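The Grormont Nursery Table Set

We have been selling tables for small people for a good while now, and if there is one thing parents write to us about more than any other, it is the stretch of the day between getting home and getting dinner on. Everyone is hungry, somebody wants to be carried, and the kitchen counter is no place for a toddler. The Grormont set grew out of those letters. It is a low white table with a plain smooth top, a shallow bowl to go with it, and a soft friend from our Zulero plush range, so there is something to eat from and somebody to eat with (in our experience the second part matters quite a lot!).

The top is white all the way across, with no printed pattern, and we went back and forth on that for longer than I would like to admit. Our Diton tables have the printed alphabet and they are still very popular, but so many of you asked for something calm that would let the toys and the food be the colorful part that we finally gave in, and I must say I have come around to it completely. Wipe it down with a damp cloth and a drop of dish soap. Please skip the scouring pads - they leave a haze that you will only notice when the sun comes in low.

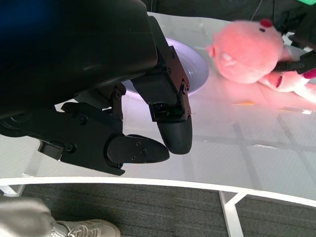 Can the bowl go in the dishwasher?

The top rack is fine for everyday washing, though we would keep it well away from the heating element and let it cool before you stack anything in it.

The bowl is a shallow one on purpose. Deep bowls are lovely for soup, but little hands do better when they can see what they are reaching for, and it also makes a good tray for beads, buttons or a handful of dry pasta once your child is old enough for such things. The plush goes in the washing machine on a cool cycle, inside a pillowcase if you have one to spare, and should be dried flat. Fluff up the face with your fingers while it is still a little damp and it will come back nice and fuzzy.

Table height: 20 inches
Ships in: one carton, legs packed separately
Putting it together: almost 30 minutes, hex key included
Price: $58 for the set, spare bowls sold separately

Orders placed in May have all gone out, and the next delivery is due in June 2018. If you already own a Smits bench, it tucks underneath very nicely.

Comments

twinsathome: We have had ours a month and it gets used for every single snack. Wish the legs came with felt pads but I had some in a drawer.

Lotte Verbeke: Does the plush come in any other colors? My daughter has firm opinions.

PapaGus: Second bowl ordered. First one has been claimed by the cat.

Contact us | © Grormont | Back to top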